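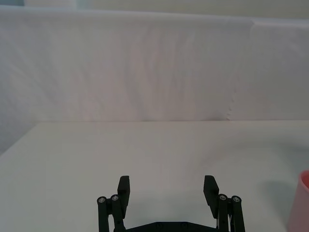
Right, long overdue update on the arm, because a few of you have been asking and I keep promising to write it up and then going back out to the shed. Kettle's on, settle in, this one runs to a fair few posts.

For anyone new: I'm building a small robot arm at home, with a lot of help from the shared workshop at Werow (they have the good drill press and far better lighting than I do). It started as a winter project. It is now well and truly not winter.

The big news is that the gripper is finally on the wrist and staying there. This is the third one. The first was a pair of flat plates on a hobby servo and it closed crooked. The second closed straight but weighed so much that the elbow sagged every time I reached out past halfway.

The new one has parallel jaws, with linkage bars either side so the pads stay facing each other the whole way through the travel. I'd read about parallel linkages for months and never quite believed how much nicer they'd feel until I had one in my hands. Lovely thing to open and close by hand, I did it for most of an evening.

A tip if you're making your own: don't do the pivot screws up tight. Nip them up, back off a hair, then a dab of threadlocker. Mine were so tight at first that the motor was getting warm just holding the jaws open, and I spent two days blaming the wiring.

The motor driver is a Jedoter board I picked up secondhand in November. The manual is four pages and two of them are the warranty. It does work nicely once you find out that the enable pin wants to be pulled low, and I'm putting that here in plain words so the next person searching at midnight finds it.

Next job was the camera at the wrist. I wanted it looking out past the fingers, so I could see both pads and whatever they were reaching for in the same view. The bracket took longer than the gripper did. A couple of degrees either way and you're either looking at the ceiling or at nothing but your own linkage.

The other thing I learned the slow way is how much background matters. My shed wall has shelves, paint tins, a bike and a calendar from the hardware store, and my poor little detection script thought all of them were cups. So now there's a white cloth hung up behind a plain white table and life is so much calmer.

Yes, the cloth is wrinkled. My mum has already offered to iron it. The script doesn't seem to mind the creases at all, but it does mind shadows, and a low lamp off to one side will throw a cup's shadow right across the table. I've been shifting the lamp about and keeping notes on which heights behave.

Speaking of cups, that's the test for now. One pink cup, pick it up, put it down somewhere else. I chose pink purely for the colour, it stands out beautifully against white, and it came from the back of the kitchen cupboard so it cost me nothing.

Numbers for those who like them. I've logged 1,282 attempts so far and I'd like to get to 4,000 before I change anything major. I do them in batches of 20 and then stop for a stretch, partly for my back and partly to let the shoulder motor cool down.

The most common miss is still the same one, where a finger comes down on the rim of the cup. I think the arm is reading the cup as a touch closer than it is. I'm going to redo the calibration with a printed grid from the Kravchuk guide, which a kind person here sent me ages ago and I was too stubborn to use.

Shopping list, if anyone has leads: soft pads for the inside of the fingers (I've been looking at the Prombridge silicone sheet but would happily try something cheaper), a longer cable for the wrist, and a lamp with a proper clamp on it.

If you're in the area and want a go at driving it, I'll have it along at the next Werow open bench. Kids welcome, just keep little fingers out of the jaws please. I'll post the bracket drawings once I've fixed the one hole that's in the wrong place – you don't want to copy that one, believe me.

3 Jan 2018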